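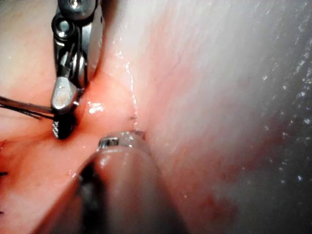 Suleiman Nnaji dice que con tres nudos simples sobra, que lleva años cerrando así y que las tablas están para vender hilo. Puede ser. En esta guía se piden más lazadas y se explica en el apartado 4.3 lo que hay detrás, para que cada cual decida si le convence.

4. Puntos sueltos sobre tejido húmedo

Este apartado da por leídos el 2 (montaje del soporte) y el 3 (manejo de la aguja en seco). Quien venga de practicar sobre almohadilla de silicona hará bien en desconfiar de su propia soltura: la silicona no resbala, no se hunde y perdona tirones que el tejido no perdona. El folleto de Priren asegura que su almohadilla «reproduce fielmente» el comportamiento del tejido. No hemos encontrado en qué.

4.1 Antes de empezar

1. Humedezca la superficie con suero y retire el exceso con una gasa. No la seque del todo.
2. Corte el hilo a 12 cm si va a anudar con instrumento. La hoja del kit Sistis recomienda bastante más; con esa longitud se pasa media práctica persiguiendo el cabo.
3. Compruebe la unión entre la aguja y el hilo con un tirón suave. Si cede, deseche el conjunto.
4. Ajuste la luz de lado. De frente, los brillos del líquido tapan el punto de entrada.

Nota: el hilo negro se ve mejor que el violeta sobre tejido claro. Es casi lo único en lo que coinciden todos los manuales que hemos consultado.

4.2 Paso de la aguja

1. Sujete la aguja hacia la mitad de la curva, algo más atrás si el tejido es blando. Jotevska insiste en los dos tercios «siempre y sin excepción». Pruebe ambas y quédese con la que no le gire la aguja.
2. Oriente la punta perpendicular a la superficie.
3. Entre a 3 mm del borde y acompañe la curva con un giro. Si está empujando en línea recta, pare.
4. Espere a ver asomar la punta en el otro lado antes de soltar.
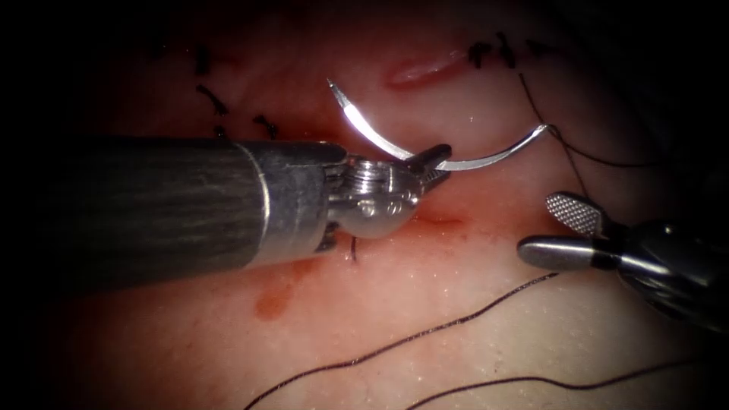
5. Tome la aguja por el cuerpo, nunca por la punta, y extráigala siguiendo el mismo arco.
6. Tire del hilo hasta dejar un cabo corto, lo justo para anudar. Vigile que no se enrede con los puntos anteriores.

Precaución: no recoloque la aguja apoyándola contra el tejido para ahorrar un movimiento. Se ve hacer a menudo, incluso en cursos caros, y deja desgarros pequeños que luego se atribuyen al material.

Precaución: si el hilo se atasca al pasar, no tire más fuerte. Retroceda, busque el pliegue que lo está frenando y sepárelo con el otro instrumento.

4.3 El nudo

1. Haga una primera lazada doble y asiéntela plana.
2. Cierre hasta que los bordes se toquen. Si el tejido palidece o se abulta a los lados del hilo, ha apretado demasiado.
3. Añada lazadas simples alternando el sentido, cuatro con monofilamento y dos con trenzado.
4. Sujete los cabos juntos y corte dejando 3 mm.

La tabla de Akande que circula por los talleres atribuye a esta secuencia un 100 % de nudos seguros. La copia que tenemos no dice cuántos se probaron, ni con qué hilo, ni quién tiraba. La secuencia nos parece razonable de todos modos, y por eso está aquí; el porcentaje, no tanto. En cuanto a los tres simples de Nnaji, con trenzado seco suelen aguantar en nuestra mesa. Con monofilamento mojado hemos visto aflojarse bastantes.

Nota: un nudo hundido en el tejido no es necesariamente un nudo firme. Tire de un cabo con suavidad y mire si se desliza antes de pasar al siguiente punto.

4.4 Si algo no sale

El nudo se afloja tras la primera lazada: la tensión se perdió al cambiar de mano. Repita la lazada doble; sujetarla con una pinza marca el hilo y lo debilita.

Los bordes se montan uno sobre otro: las entradas no están a la misma distancia. Retire el punto y póngalo de nuevo.

El hilo se deshilacha: lo ha agarrado demasiadas veces en el mismo sitio. También puede ser el lote. En el 3001 de Sistis nos pasó más de lo normal y la respuesta fue que revisáramos la técnica. La revisamos, cambiamos de lote y dejó de ocurrir.

Para retirar los puntos y desechar agujas, vaya al apartado 5.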